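October — bedding and folding notes, Dradmont room

Back on the fabrics this morning and I'm so pleased with how it's coming along! Picking up where the last page stopped (the pillowcase page, coffee ring and all).

Setup: bed made up with the plain white sheet, pulled tight and tucked at the foot with the square corner from the Escobedo sheet. I tried leaving the sheet slack first and it was hopeless, the top cloth kept dragging a ridge of sheet along with it and I ended up smoothing two things at once. Tight sheet from now on. White is also very kind to the eye when the cloth on top is dark, you see every crooked edge straight away.

Cloth: dark gray, from the Vekstead bundle. Washed once, no softener, dried flat. It has more body than the blue ones we started on and it holds a crease beautifully — press it once and the line is still there when you come back from lunch.

The stretch before the fold is what I most want to get down on paper. Last month I was laying the cloth out and patting it flat, then folding, and the far corner always came out fat. Now I take hold at two places and pull on the diagonal first, up and away from the bed, hold it, then let it down onto the sheet. The wrinkles go out along the pull. Then the same on the other diagonal. After that the halves meet with hardly any fuss and I only need one pass with the side of the hand.

Things I tried:

Pulling along the straight edge. Fine for the hem, does nothing for the middle.

Pulling hard. Bad idea, the cloth goes out of square and stays that way until the next wash. A steady pull is plenty.

Folding in the air, Gurkatska style, without touching the bed until the last turn. Great fun, got it right twice and made a mess of the rest. Want to come back to this with a smaller piece.

Thirds instead of halves. Gives a nicer stack on the shelf but the last flap wants to creep open. Maybe a heavier cloth?

Stack check: 60 cm shelf, folded pieces side by side with the fold facing out, stack kept to 6 high. Any taller and it leans toward the window. Fold facing out is such a small change and the shelf looks wonderful, and you can pull one from the middle without wrecking its neighbors.

For whoever has the room next: the sheet has a worn patch near the head end, turn it around before you tuck. The lint roller is in the top drawer, please put it back there (it was in the kettle cupboard, I have no idea). The gray cloth sheds a little on white, so roll the bed down between rounds or you'll be picking fluff off everything.

Still to do: the fitted sheet. I've been putting it off. Want to try the corner-in-corner way from the Escobedo sheet, and then the same thing starting from the short side. Also need to find out if the gray will take a cool iron, the label has washed out completely.
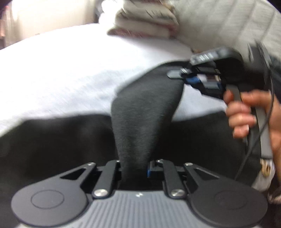 Gray cloth on the stretch over the white sheet, pulled up and to the right.

Dradmont room notebook — shared pages | Questions: leave a note on the door | Back to top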